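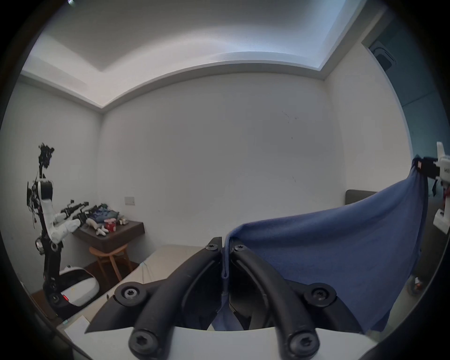
The blue towel-like cloth, and the shelf in the corner behind it

How to fold large towels in a small room with only one shelf?

Posted in Laundry and Linen, 2023-04-21
Tags: towels, folding, small rooms, shelves

Dear all, I hope this is the right section for my problem. We have moved to a flat where the room for the laundry is very small. It has plain white walls and one dark shelf on the wall in the corner, with a wooden stool under it. There is no proper folding table, and I do not want to put clean things on the floor.

My difficulty is with the big soft towels, like the blue one. When I hold it by the corners it hangs down in the middle, and when I bring the corners together the lower part is always crooked. Then I fold again and it becomes a thick parcel with one side fatter than the other. On the shelf there is already a pile of folded clothes in blue, white and dark colours and a few small things at the front. If I put a badly folded towel on this pile, everything leans and after two days I must do it all again.

We are a family with 14 towels, and 9 of them are the large kind. I bought a plastic folding board from Varnasell but it is made for shirts and the towel is much too wide for it. My questions are two. In which order should I fold so that the towel becomes flat and narrow? And should I keep towels and clothes in the same pile, or is it better to separate them?

I thank you in advance for your patience with my English.

Posted by Dreltier

3 replies

Naidu
Welcome to the site. I also have no table for this work, so I fold in the air and finish on my chest. Please try it this way.

Take the towel by two corners of the short side. Pull your hands apart until the top edge is straight, and give one strong shake downwards. The middle will always sag a little with a heavy towel and you should not fight with it. What you need is the straight top edge.

Now fold in three along the length, not in two. Bring the left corner over to two thirds of the width, then the right corner over it. You have a long narrow strip. Hold the top of the strip under your chin and run both hands down the sides, slowly, until the bottom. With this movement the crooked part becomes straight. It is the step which most people leave out, and I think it is the reason for your fat side.

Then fold the strip in half, and in half again if your shelf is not deep. Put it with the round fold to the front. The open edges go to the wall, where they cannot catch when you pull out another one.

About the pile: yes, separate them. Towels go below and clothes on top, if you have only one shelf. A soft thing under a heavy thing will always lean. Measure also the depth of the shelf before you decide the last fold. Mine is 18 cm deep and I had to roll everything, so the folding did not help me at all there.

Flekon
just roll them. I never fold towels, it is a waste of the evening. Roll and push in the shelf, finished

Bramblecourt
I agree with the first reply about folding in three, but I would like to add some small points.

Check that the towel is really a rectangle. Cheap ones, and old ones too, shrink more at the woven band near the end than in the rest. I had a set bought in June and after one winter the ends were narrower by nearly 7 cm. Such a towel can never be folded with all the edges together. Match the long sides and let the ends be a bit wrong.

Use the stool. You can put it in front of you, lay the strip over it and make the last two folds on the seat. Wipe the seat first, of course. For me this is easier than under the chin, especially with the bath size.

And I would take away the small things from the front of the shelf. When they stand before the pile you must lift the clothes over them each time, and this is when the pile falls. A little hook bag on the wall is enough for them.

Rolling is good also, but on an open shelf without sides the rolls will come down, so you would need a basket.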